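Folding Film: What We Learned About Covering a Table
Group 7 report, Materials and the Home
Wing-yan Tang, Anil Mathew, Damir Lazarević

Our question was simple enough to get approved: why does a plastic sheet never go back to the size it came in? Anil's mother had raised it in January, with some force, and we took it from there.

We folded sheets on a small square table, 10 trials for each method. Method A was halves, then halves again. Method B was thirds, which Damir had read about and would not let go of. A trial ended when the folder declared the sheet folded, a standard that slipped noticeably after lunch.

Halves won. Thirds need you to judge a third, and on a glossy sheet the first edge has wandered off by the time you have judged it. Creases also mattered more than we expected. Once a sheet had been crumpled, it kept every old wrinkle and tried to fold along those instead.
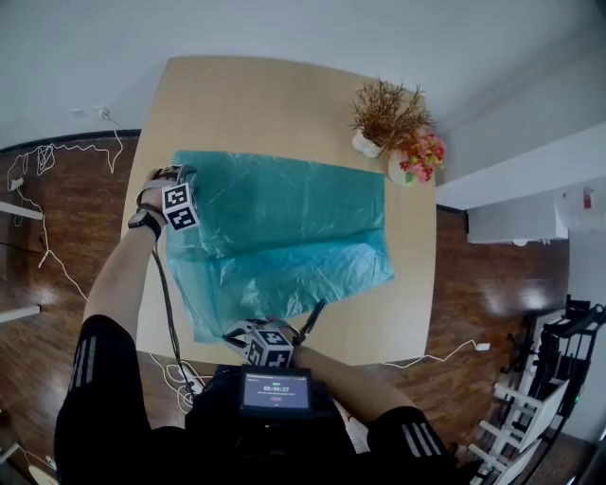 Flattening the sheet before the first fold took longer than the folding did, and our timings count both. Wing-yan argued for leaving it out. She was outvoted, then timed the next round herself and was fairly smug about the totals.

We would use a bigger table next time. Ms. Kwan also asked for a control, so a tablecloth made of cotton is planned for the second half of the project. Anil's mother has offered hers, on conditions.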